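Home Forums Members Search Log in

Shop Talk > Automation > Can any of these do real chores yet?

Last updated: April, 7:40 pm

koyama_fan
We priced an arm for the bench at our place in Clarnesbridge. Koler wants 3000 for the small one, gripper extra. Boss wants it picking flat parts off the table and stacking them. Has anybody gotten one to do that all day without standing next to it?

Rurnatar
Yes, for one part, same spot every time. We ran 500 pieces overnight and got 1694 over the long weekend. Change the part and you start over.

tnyitrai
I'd push back on "yes." Flat things lying on a flat table are the worst case. The fingers have to get hold of an edge, and if the piece sits at an angle you need the wrist to match it.

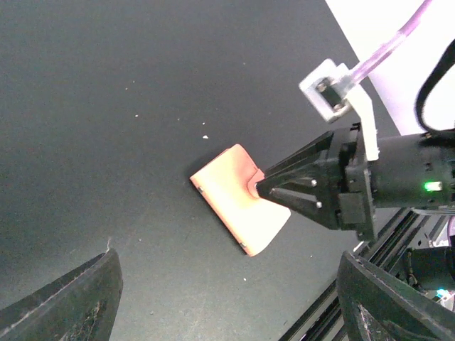 A person slides the piece to the edge of the bench and picks it up without thinking. I tried to program that slide and it took me most of April. At home it's worse, because nothing is ever in the same spot twice.
Tímea Nyitrai

Rurnatar
You can fixture the part. A 100 dollar tray fixes most of this.

tnyitrai
Then somebody loads the tray. That was the chore.

old_lathe
Depends on the batch size. We load ours at lunch and it's fine. Wouldn't let it near my dishes.

koyama_fan
OK. Our batches are small and mixed, so I'll tell him to wait. Rurnatar, what tray did you use?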